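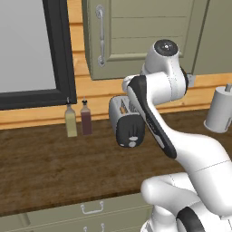
Forums > Simulation & Planning > Motion planning > Elbow link grazes toaster, planner says path is clear

We use cookies to keep you logged in and remember your settings. Accept | Manage

Elbow link grazes toaster, planner says path is clear

ollo_bench
So I'm back with the kitchen sim. The arm reaches across the counter to the toaster, and the long black-faced link swings right in front of it. Planner reports no collisions. Then I run the same trajectory in physics and I get contacts between that link and the toaster body in 33 out of 50 runs! The toaster is the stock one from the Pleltwood kitchen pack, planner is Nuttall with pretty much default settings. Seed 3818 does it every time if anybody wants something repeatable. What am I missing?

gridsearch_gus
Check your collision meshes before anything else. Pleltwood ships a visual mesh and a separate collision hull, and last I looked the hull on the small appliances was a box somebody eyeballed. Turn on the collision overlay and see if it lines up.

ollo_bench
OK, overlay is on. The hull is a little fat on top (it covers the slots completely, which is going to be a whole other headache when I get to bread) but the sides look fine to me. If anything it should make the planner more careful, right?

tinwhistle
Right, if the planner is even loading the same hull. Nuttall keeps its own copy of the world. Did you move the toaster after you exported?

I'd also look at the edge check step. Default is pretty coarse, and a link that long can clip a corner between two samples that both come back clean. I cut mine in half and most of my ghost contacts went away.

gridsearch_gus
Kinda disagree. Shrinking the step makes planning slower and just hides a bad model. Pad the toaster by 2 cm and move on with your life.

tinwhistle
And then you pad the bottles, and the paper towel holder, and the upper cabinet that the top joint is already crowding in that shot, and now there's no path left. I've been down that road. Padding everything in a tight kitchen is how you get "no solution found" all day long.

gridsearch_gus
I said pad the toaster, not the whole kitchen lol

marrowfat_dev
Could be neither. Is the controller tracking the path? If the gains are soft the elbow lags and cuts the corner, and the planner never hears about it. Plot commanded vs. measured joint positions around the first contact. The Asanetti plugin logs both if you switch on verbose.

ollo_bench
Plotted it. Tracking is really close, nearly on top of each other, so I don't think it's the gains. But tinwhistle, ugh, yes. I nudged the toaster toward the window back in September to make room and never re-exported. Nuttall still has it in the old spot.

Re-exported, and I'm down to 2 bad runs. Seed 3818 is clean now. I'll try the smaller step on the leftovers tonight, no padding yet (sorry gus).

gridsearch_gus
Post the plan times when you do. I bet they double.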